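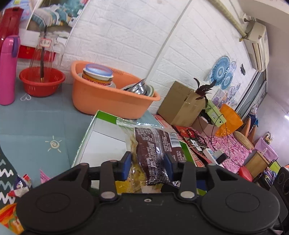

Will the thing come off the wall when the truck is lying on its side? A reader's comment on the old version of this page asked exactly that, and went on to say that every extinguisher bracket in every cab they'd driven was a bent strip of tin with a rubber strap that had gone hard. Fair enough! I've driven those cabs too, and I've pulled on one of those straps and had it snap off in my hand in the yard, with no fire and nobody waiting on me.

So let's talk about the Gimard cab kit, which is what I sell more of than anything else now. I'll tell you what's in it, how it goes in, and what I don't love about it.

Gimard Cab Fire and Exit Kit
Sold by Zistis Road Supply
$140, bracket and hardware included

What you get

One dry chemical extinguisher with a metal valve and a gauge you can read from the driver's seat. One steel bracket with a lever latch. One belt cutter and window punch combined, in its own holster. A set of three folding warning triangles in a hard case. One headlamp. A bag of bolts, washers and lock nuts, and a drilling template printed on card (keep the template, you'll want it when you change trucks and can't remember how you spaced things).

The bracket

I'll start with the part that comment was about. The Gimard bracket has two steel bands and a single lever. You push the lever with the heel of your hand, both bands drop open, and the bottle is yours. It doesn't need your weight going in any particular direction, and that matters when the floor has turned into the wall. I mounted one on a scrap seat base in my shop, tipped the whole rig over on its left side, then its right, then flat on its back, and had my kid-sized helper try it with gloves on. It opened every time. Upside down, the bottle does drop on you, so have a hand under it.

It's also quiet, and I know how that sounds, but a rattling bottle is a bottle that ends up in the sleeper under a pile of jackets. There's a thin pad inside each band. I put 2,959 miles on the first one before I agreed to stock them, mostly between here and the quarry road out at Heydari, and if you've driven the quarry road you know I wasn't being gentle. The latch stayed shut and the paint wore a little where the lower band sits. I tightened one nut, and I'm pretty sure I left that one loose to begin with.

The extinguisher

It's rechargeable. Take it to any decent extinguisher shop after you've used it, even if you only gave it a short squeeze, because dry chemical gets into the valve seat and it'll lose pressure sitting there. Read the rating on the label and check it against what you haul. If you're placarded for hazardous materials the rules ask for a bigger bottle than the general freight guys need, and I'd much prefer you send me a message before ordering than find out at a scale house. We can swap the larger one in, and the bracket bands adjust for it.

Please don't buy this thinking you'll put out a truck that's properly going. A small fire at a wheel end or a bit of smoldering wiring, okay, you've got a shot if you're quick and you've got a clear way out behind you. Once flames are up in the engine bay or the cab's filling with smoke, get out, get away from it and call it in. The main job of that bottle, to my way of thinking, is buying somebody the few seconds they need to get clear.

The cutter and punch

The cutter is a hooked blade down in a slot, so you can't really stab yourself with it, and it goes through a seat belt in one pull if you draw it at an angle. Straight across takes longer. I cut up a whole pile of junkyard belts finding that out and it was the best afternoon I'd had in weeks.

The punch is spring loaded. Press it into the corner of a side window and it fires by itself. It's for tempered glass. It will NOT do anything useful to a windshield, which is laminated, and more and more trucks and cars have laminated side glass too. There's usually a small marking in the corner of the window that tells you which kind you have. Go look before you need to know – it's a two minute job and you can do it while you're fueling.

Where you mount the holster is up to you, but think about where your hands can get to with the belt locked tight across you. The door pocket is a bad spot. Everything in the door pocket leaves the door pocket the moment the truck goes over. I have mine on the side of the seat base, on the inboard side, with the handle up.

The triangles

They're fine! They're triangles. The feet are weighted and they stay up in the wind from passing rigs better than the Garkeo set I used to carry, which liked to go for a walk. The case clips behind the passenger seat. On a straight road at night I could pick out the reflectors in my low beams from farther off than I expected, and on high beam from 1,000 feet, measured with a wheel because I got into an argument over it.

Put the headlamp on before you climb down to set them out. Wear your vest. Carry the triangles in front of you, facing traffic, while you walk. The kit doesn't include a vest and I've asked Gimard why not, and the answer was sizing. So buy a vest.

Putting it in

You'll want a drill, a wrench and somebody to hold the template if your cab is tight. Check what's behind the panel first. Seat bases often have air lines or a wiring run tucked in right where you'd like to put a hole, and I've had one phone call that began with a hissing noise. Use all of the lock nuts. Don't use self-tapping screws, even if the last guy did. Once it's up, grab the bottle and try to wrench it out sideways without touching the lever. If the bracket moves at all, back it off and put the big washers on the far side of the metal.

Then sit in the seat, buckle up, close your eyes and reach for it. Do the same with the cutter. If you're fumbling, it's in the wrong place, and an extra hole in a seat base never hurt anybody's resale value that I noticed.

Looking after it

Glance at the gauge when you do your pre-trip. Every so often take the bottle out and turn it over a few times so the powder doesn't pack down at the bottom (truck vibration is good at that). Swap the headlamp battery every March, or whenever you'll remember. I do mine when the winter chains come off.

What I don't love

The lever is black. I paint the tip orange on every one that goes through my shop, and if you order through the warehouse and get one that isn't painted, a dab of nail polish works great. The headlamp strap is on the short side if you've got a hard hat under it. And the triangle case has a latch that's stiff when it's cold – really stiff, two thumbs stiff. It does loosen up.

Fits

Any cab with a flat patch of metal long enough for the template. I've put them in day cabs, sleepers, a couple of box trucks and one tow truck. Not for plastic trim, not for the fiberglass in older sleepers unless you make a backing plate. Send a photo of your seat base and I'll tell you what I think.

Ordering

Kits ship from the Zistis counter the next working day. Extinguishers are pressurized, so they go by ground only and we can't send them overseas. The bracket is available by itself, and so is the cutter. If you're outfitting a fleet, call the counter and ask for the yard price, and have your truck models handy.

Price and contents checked Wednesday, December 25, 2024 (yes, I was in the shop, it was quiet and there was pie).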